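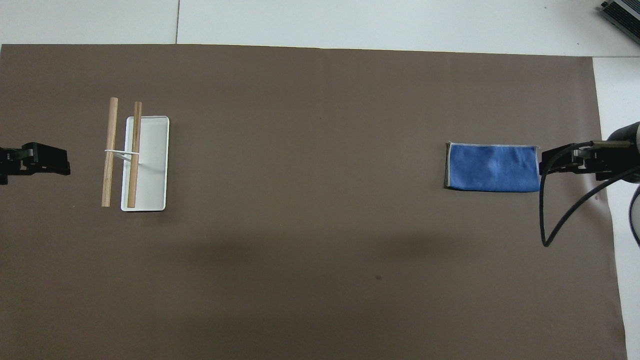 What is the difference between hard water and very hard water?

Hardness is a measure of dissolved calcium and magnesium, expressed as milligrams of calcium carbonate per liter. Water above 120 mg/L is usually classed as hard, and water above 180 mg/L as very hard. The classes are for convenience. A softener is sized from the measured number.

How do I convert a lab result to grains per gallon?

Divide the mg/L figure by 17.1. The Bristier well field, our hardest source, tested at 452 mg/L in October, which works out to 26.4 grains per gallon. Most softener control heads in this country are set in grains.

Do I need to allow for iron?

Yes, if the iron is dissolved (clear when drawn, orange after standing). Add 4 grains to the hardness setting for each mg/L of iron. Particulate iron will foul the resin bed and should be filtered out upstream. Check the resin manufacturer's limit before relying on a softener for iron removal.

What size softener does a household need?

Multiply daily use in gallons by hardness in grains. A four-person house using 240 gallons a day on Bristier water removes 6,336 grains a day. With a usable capacity of 24,000 grains, the unit regenerates every three to four days. Sizing for less than two days between cycles wastes salt.

What does the Vorkico district supply?

Customers north of the Plostarance pump station receive blended surface water, normally 5 to 7 grains. Customers south of it receive Bristier well water for most of the year. The blend changes during main flushing, and a strip test taken that week should be repeated later.

Which salt should I use?

Evaporated pellets leave the least residue in the brine tank. Solar crystals are acceptable in most units. Rock salt contains insoluble material and the tank will need cleaning more often. Do not mix pellets and block salt in the same tank.

There is salt in the tank but the water is hard. Why?

The usual cause is a salt bridge - a crust that forms above the water line and leaves a gap underneath. Push a broom handle down through the salt. If it stops and then drops, break up the crust, remove loose pieces and run a manual regeneration. If there is no bridge, check in this order:

Bypass valve position
Clock setting on the control head
Brine line and injector screen
Float height in the brine well

At what time should regeneration run?

The factory default is normally 2:00 a.m. Most residential units send hard water through the bypass during the cycle, so pick an hour with no demand. Reset the clock after a power outage.

Does softened water contain sodium?

Ion exchange adds close to 8 mg of sodium per liter for each grain of hardness removed. People on a sodium-restricted diet can leave the kitchen cold tap unsoftened or use potassium chloride, which typically calls for a higher salt dose setting.

Should outdoor taps be softened?

No. Tee off the outdoor line ahead of the softener. Softened water is poor for soil and uses up capacity.

Last updated: October

Comments (3)

wellhead42: The broom handle check worked. Crust was a good four inches thick. Might be worth adding that warm water poured around the edge loosens it.

Msimang Plumbing: On older control heads the hardness dial is in grains but the iron allowance has to be added by hand. We see plenty set at the raw lab number.

dripline: Is the 240 gallons measured or assumed? Our meter shows far less for four people - more like 170. Would that mean a smaller unit or just longer between cycles?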